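**Has anyone here done a long-term follow-up study? Thinking of joining one**

**marrowbone_kit** wrote:

Hi all! Got a letter from the research clinic at Benura inviting me into a sleep and blood pressure study and I am way more excited than a normal person should be. It's observational, so no pills and no placebo. They want 3000 people, they follow you for six years, and you wear a cuff overnight a few times a year plus fill in a diary. My blood pressure has been creeping up since my forties and my dad's did the same, so the subject is close to home.

Has anybody stuck with one of these for the whole stretch? What was it like day to day? And do you get to see your own numbers?

---

**tansy_and_rue** wrote:

Yes! Do it! I was in the Fitel cohort (bone density, not blood pressure) and I loved nearly every minute. I was participant 497 and I still use that as my locker code at the gym, which I guess I have to change now.

Day to day it was dull in a nice way. You get a calendar, you get a phone call, you go in and lie on a table and a very patient person asks how much cheese you eat. I did get my own scans back, but only after each round closed, so there was a wait of several months. Ask about that before you sign.

---

**Gulliver Drift** wrote:

I'm going to be the wet blanket. Six years is long. I dropped out of one after two because the diaries were eating my evenings, and I felt bad about it for ages. Read the part of the consent form on withdrawal. Mine said they'd keep everything collected up to that point, and I hadn't taken that in when I signed.

Also, overnight cuffs are miserable. They squeeze you awake every half hour.

---

**marrowbone_kit** wrote:

@Gulliver Drift that's really useful, thank you. I just dug out the form and it says the same thing, they keep what they have. I'm fine with that, but I would have skimmed right over it.

@tansy_and_rue how did you handle the food diary part? Mine wants everything, including what I buy and don't eat. I'm a put-it-on-the-table-and-deal-with-it-later person.

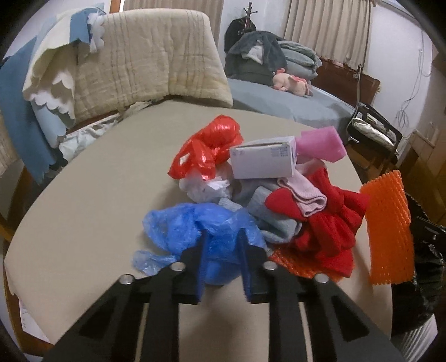 *Bags on the round table, red one at the back, blue one up front.*

I figure if I write it all down before anything gets put away I might have a chance?

---

**tansy_and_rue** wrote:

Writing it down first is exactly what I did! I kept a pencil on a string on the fridge. Receipts are your friend too, I taped mine straight into the diary and the study nurse said that was fine. Don't try to be perfect. If you had six crackers or nine crackers, put down your best guess and go to bed.

---

**ohmsley** wrote:

Have to disagree with the receipts tip. On the Zamard study we were told specifically NOT to use receipts, they wanted recall from memory at a set time every night, so it was the same method for everybody. If one person is copying off receipts and the next one is remembering, you've got two different kinds of data in one pile. Ask your coordinator before you start taping things in.

---

**tansy_and_rue** wrote:

Fair, but mine told me to go ahead, so it must vary. I wasn't freelancing!

---

**ohmsley** wrote:

Didn't mean it like that, sorry. It does vary. I'm a bit of a bore on this subject because I think diaries are the weakest part of every study I've been near, and also the part I find most interesting. People write down what they wish they'd eaten. I did it myself. There's a whole week where I apparently lived on lentils.

---

**Gulliver Drift** wrote:

Lentil week! OK, that one got me.

My point stands about the time, though. It isn't the clinic visits that wear you down, it's the little daily stuff.

---

**pinwheel542** wrote:

Joining in because I'm in the blood pressure study at the Hosseinzadeh clinic, similar setup, started in June. The cuff is nowhere near as bad as I expected. First night I barely slept, second night was OK, and now I only notice it if I'm lying on that arm. Wear a loose thin sleeve under it if they let you (mine did, ask yours).

And I get my readings the same week! I love it, I've got a little chart going. My numbers at the doctor's office were always high and the overnight ones are much lower, and my own doctor was really interested to see that. We're talking over what it means for me.

---

**marrowbone_kit** wrote:

Same week! OK, I'm jealous already. Mine says "a summary at the end of each year." Going to ask if they'll share sooner.

Questions for the coordinator so far: how soon I see results, receipts or no receipts, sleeve under the cuff, and what happens if I move out of state. Anything else?

---

**ohmsley** wrote:

Ask what they do if they spot something worrying in your readings. Some studies call you and your doctor right away, some only if it's over a certain level. You want to know which one you're in. And keep seeing your regular doctor the whole time, being in a study doesn't replace that.

---

**Gulliver Drift** wrote:

Parking. Ask if they pay for parking.

---

**marrowbone_kit** wrote:

Called this morning! They do pay for parking. Thin sleeve is fine, receipts are fine "as a memory aid" but not taped in (so you're both right), and they phone you the same day if a reading goes past their limit. Yearly summaries only, no budging on that one. I signed up anyway and my first cuff night is next week!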